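Odds Bin FAQ

Questions we get at the counter, by email, and shouted across the parking lot.

What is the odds bin?

It's where small things go when they've lost the bigger thing they belonged to. One toy block. Half a set of something. The Eklow Swap Room has shelves for clothes, shelves for books and a whole wall for kitchenware, and then it has the bin, which takes whatever the shelves turned down.

What does it cost?

Everything in it is six for a dollar. You can also buy one item for a dollar, and people do. We've stopped arguing.

Do I have to bring something to take something?

No. The name Swap Room dates from our first year, when we believed in balance. You may simply take. We'd be grateful, in fact.

What can I put in?

Anything that fits in your hand and won't leak, bite or expire. Toys, desk stuff, small containers, caps, pegs, game pieces, knobs. We logged 880 items in May alone, and the knobs were a fair share of that.

What can't I put in?

Batteries, medicine, blades, candles that have already been a candle for a while, and keys. We have 39 keys in a jar behind the counter. None of them open anything in this building and we've tried them all, including on the jar.

Why is the bin so scratched up?

Years of people digging. It came out of the old Clerkier machine shop on Wasilewska Street and wasn't pretty then either. We looked into repainting it and got as far as choosing a color. 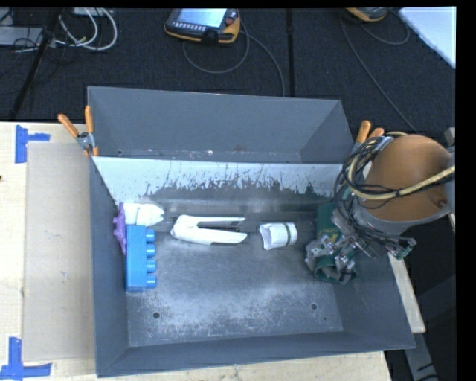

Should I sort through it before I buy?

Please do. Take things out, set them on the table, have a good look, put back what you don't want. The method we can't recommend is plunging in an arm up to the elbow and stirring, mostly for the sake of whoever is standing next to you.

My kid's building block is in there. Can I have it back?

Sure, if you can describe it. "It's blue" will get you a sympathetic look. Tell us the shape and when it went missing and we'll check with you.

Does the stationery work?

We test staplers, hole punches and anything with a spring before it goes on the office shelf. In the bin, no promises. There's scrap paper at the counter and you're welcome to try before you commit your dollar.

Can I reserve something?

No. We tried it for a month and ended up with a second bin.

Do you take whole junk drawers?

Yes, up to a limit of 100 pieces per visit, and please take out the receipts first. The drawer itself goes to furniture. If it's the kind with a sticky liner, the liner goes home with you.

What happens to the things that never sell?

After six weeks they go to the craft table at Cuvau, the after-school place next door, where they're glued to other things. Some of the results come back to us as donations – we put those on the art shelf and price them generously.

When can I drop off?

Any time we're open, until 4:30 p.m. Bags left at the door overnight tend to get rained on, and then everything in them counts as a leak (see above).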